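Dudwood Textile Services
Position: Linen and Garment Technician (2 openings)
Reference: 913
Location: Ilov plant

Dudwood processes work clothing, bed linen and resident garments for care homes and small hotels. The Ilov plant runs two shifts and is hiring for the finishing section. Both positions are full time, permanent, and report to the shift lead.

Duties
Sort incoming items by fiber content and wash code.
Load and unload washers and tumble dryers according to the posted program sheet.
Hang small items for air drying and record the batch number.
Inspect finished pieces for stains, open seams and missing labels – rejects go to the repair bench with a completed tag.
Enter batch weights and rejects in Notia, our stock and tracking software.

Small garments are not tumble dried. They are clipped to hangers by batch and remain on them until the moisture reading is within the limit for the fabric. Technicians in this section spend up to three hours per shift on hanging and removal.

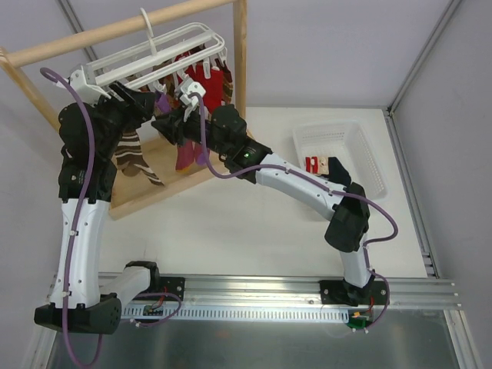
Clothes on a white multi-clip hanger.

Requirements
High school diploma or equivalent.
Ability to stand for a full shift and lift loads of up to 33 pounds.
Working knowledge of care label symbols. Applicants without it take a short course during the first month, paid at the normal rate.
Previous laundry or garment work is preferred but not required.

Conditions
Shifts rotate every two weeks. Overtime is voluntary and paid at time and a half. Work shoes and uniforms are supplied and washed on site. A shuttle runs between the Tichý parking lot and the plant at the start and end of each shift. The probation period is three months, with a written review at the end of it.

To apply
Send a resume and the names of two references to Hedvika Hubáček, Personnel Office, Dudwood Textile Services, Ilov. Quote reference 913 – applications without it are filed under general inquiries. The closing date is January 1, 2023. Interviews are held at the plant and include a short sorting test.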